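Threads > Kitchen > Consuelo Barrios

4 min read

1/ A few people asked how I get orange oil off white bowls, so I'm putting it all in one thread. Mine are the shallow ones from Ledetti with the raised rings in the bottom. Nice to eat from, a nuisance to wash.

2/ The oil is from a paprika and garlic thing I make most weeks. 350 ml of sunflower oil, a whole head of garlic, two big spoons of paprika, low heat. It goes on eggs, beans, potatoes, anything. It also goes on the worktop, my sleeves and once the cat.

3/ I used to put the oily bowls straight in the washing-up water with everything else. Don't. The whole sink goes orange, and then the lunchboxes are orange until November.

4/ Now I do the oily things on their own, away from the sink. I tip what will pour into a jar. Then kitchen roll, dry, before any water goes near it. You get far more off with a dry sheet than with a wet sponge.

5/ The rings are the slow part. Oil sits in the grooves and a flat wipe goes over the top of them. Fold the sheet to a point and follow the rings round from the middle outwards.

6/ Amber-orange in a white bowl looks lovely, I'll give it that. It clings to the side and creeps up towards the rim while you're looking for the kitchen roll.

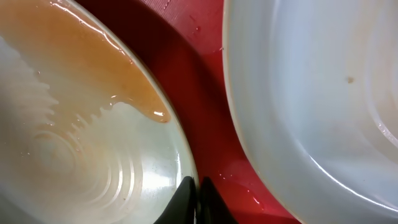 Shallow bowl on the left, bigger one on the right, red underneath.

7/ The bigger bowl is a Baxter, smoother inside, and I've had it longer than the others. Much easier. One wipe and a rinse does it. If I were buying again I'd get all of them smooth.

8/ After the dry wipe: a teaspoon of washing-up liquid straight on to the china, no water yet. Rub it in with your fingers until it goes cloudy. Leave it while you do the glasses. Then hot water.

9/ If there's still an orange tint, bicarb on a damp cloth, small circles. I have tried the pink paste everyone goes on about and couldn't see any difference on a glazed bowl. It is good on pans.

10/ Vinegar did nothing for me. Lemon did nothing either, but the kitchen smelt better.

11/ Someone asked if the dishwasher sorts it out. Ours is a Berneo and it gets the bowls clean if they've been wiped first. If they haven't, it shares the oil out among the plastic. Long programme only. The quick one leaves a film you can feel with a thumb.

12/ Bowls are fine. Plastic isn't. Anything plastic that has held this oil for more than an hour will stay a bit orange. I keep two old tubs for it and have stopped trying to save them.

13/ On the jar: don't pour it down the sink. We had the pipe under ours cleared last year and it cost £130. The plumber was very polite about what he found. I keep a jar by the hob now and it goes in the bin when it's full.

14/ For whoever wanted the oil recipe in full, I posted it when we were still in the flat in Tresley. Scroll back a long way. The only thing I'd change is to take the pan off the heat before the paprika goes in, as it catches and turns bitter very quickly.

15/ Several replies say to use black bowls. I have thought about it. My sister has black ones and you can't tell whether they're clean at all.

16/ Will do wooden spoons next, they're worse. Turmeric people, I haven't got an answer for you yet.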